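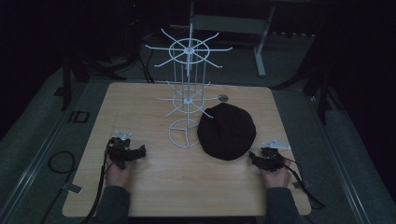 Can a robot restock a hat rack in a store yet?
Slowly, under supervision, and with a failure rate that no store manager would accept from a new hire.

I reached that view after a week of reading trial logs at Sturkside, where Tae-yang Pyo runs the soft goods tests. The task is simple to state. Take a beret off a table and hang it on one prong of a wire spinner rack. A clerk does this without looking.

The best run in the logs belongs to Skiron, a two-arm controller trained on human demonstrations. It completed 55 of 80 attempts. Most of the failures came at the grasp. A beret lying crown-up offers a low dome of fabric and very little edge. The jaws close on too little cloth and slip, or close on too much and fold the cap so that its opening faces the wrong way.

The rack is the second problem. Thin white rods return poor depth readings, and a spinner is built to turn. Any contact with one prong moves the others, so a plan made before contact is out of date after it. Pyo's team locked the rack for 16 attempts and success rose. I don't count those. Customers don't lock racks.

Vendors prefer to quote cycle time. Ellow advertises a fast one, measured on boxed items and flat shelves. That number says nothing about cloth on wire.

My position is that shop-floor machines should be bought for boxes now and judged on fabric later. The figure I want is unassisted completions per hour, on an unlocked rack, with mixed hats. Pyo plans to report it in August.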